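Bench time

A shared workshop builds its arm twice, once in aluminium and once in software

The arm at Ondside is bolted to a perforated steel bench at the back of the workshop, between the drill press and the offcut rack. It has six joints, a parallel gripper and a reach of 900 millimetres. The members who built it call it Furtado, after the name stencilled on the crate the first gearboxes arrived in.

The project started in December with a modest aim: pick up a cup from the bench and put it down somewhere else. The budget was set at $3676, including motors, drivers, bearings, a power supply and one replacement for anything that burned out. Labour was not costed. Structural parts were cut on the workshop's own router from aluminium plate, and the covers were printed.

Two design decisions shaped most of what followed. The first was to use belt reduction on the shoulder and elbow and geared motors on the wrist. Belts are cheap, quiet and easy to replace, but they stretch under load, and the error at the gripper grows with the length of the arm behind it. The builders fitted encoders on the output side of each belt, so the controller reads the true joint angle instead of inferring it from the motor. This added wiring and a second connector at each joint.

The second decision was to mount everything on a grid. The bench holes are tapped, and any fixture can be unbolted and returned to the same position. Calibration is done against the grid with a pointed probe held in the gripper. The probe is driven to a set of known holes, the joint readings are logged, and a short script solves for the link lengths and joint offsets. The first run showed that the forearm had been assembled with a spacer missing.

The gripper took longer than the arm. Version one had flat fingers faced with rubber sheet. It held boxes well and dropped anything round. Version two had curved fingers shaped for a drinking glass, which then could not close on anything thin. Version three has a V-shaped groove in each finger, so that a cylinder is centred as the fingers close and a flat object bears on the faces either side. The fingers are printed solid, and attached with two screws each. A set takes an evening to print.

Control is split between two boards. A small microcontroller runs the joint loops and watches the limit switches and the emergency stop. A desktop computer under the bench does the planning and sends joint targets over a serial link. If the link goes quiet, the microcontroller holds position and then lowers the arm at a fixed slow speed. The stop button cuts motor power through a relay and does not pass through software at all. The shoulder and elbow have spring-applied brakes for this reason.

Most of the motion work is now done in simulation. The group uses Grumon, a simulator that reads the same joint description file as the controller, and a set of scripts called Tavuto that sends identical commands to either one. A member can write a pick routine at home, run it against the simulated bench, and book time on the real arm only once the routine runs clean. Bench time is limited to 3 hours a session.

The simulated cell does not copy the workshop walls. It uses a stock room supplied with the simulator, with the perforated table placed inside it. The view used for planning is taken close to the gripper, so the fingers are always partly in sight and anything near them can be blocked. Routines have to allow for that when they pick a target.
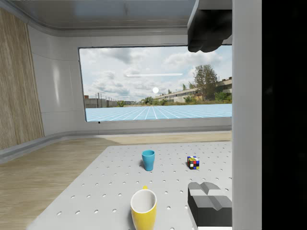
The simulated bench in the stock room, with a blue cup, a puzzle cube and a yellow mug on the perforated top. Parts of the gripper are at right.

Each object has its own difficulties. A tapered cup without a handle can be gripped from any side, but the taper gives the fingers less to bear on than a straight wall does. A cube needs the wrist turned to match its faces. A mug must be approached with the handle clear of both fingers, so the routine has to find the handle before it plans the grasp.

Contact remains the weak point. Grumon treats the fingers as rigid and applies a single friction value to each pair of surfaces. Printed plastic flexes, and glazed ceramic varies from mug to mug. Routines that close the fingers to a set width tend to carry over poorly to the real arm. Those that close until the motor current rises carry over better, and Tavuto now uses current limits by default. In simulation the current is estimated from joint torque.

Belt stretch has been added to the model as a spring at each driven joint, with stiffness measured by hanging a known weight from the wrist and reading the encoders. Cable drag has not. The wiring loom to the gripper pulls slightly on the wrist when the arm is folded back, and the group plans to reroute it through the forearm before changing the model.

The next job is a tool changer. A plate with three locating pins has been cut and fits the wrist flange, and the locking ring is being redrawn with a wider thread. The drawings, joint file and finger models are kept on the workshop's server and are open to members.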